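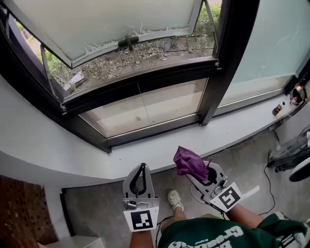 Wumomo rewrites the rules on wiping a windowsill

Wumomo has published its code of practice for people working with hand-held grippers, and it finds 727 things to say. Rule one asks that marker cards stay uncovered. Rule 500 concerns sleeves.

"We had a shorter version in June," said Hanna Chmielewska, who edited the text. "People read it and had questions."

Cables get a chapter to themselves. Cloths share theirs with sponges, a decision Estano has already contested in writing. 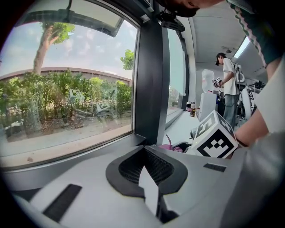 Hand-held grippers in use beside the windows.

The code applies from January. Comments are welcome, up to 600 words.

We use cookies to improve your visit. Accept all | Manage settings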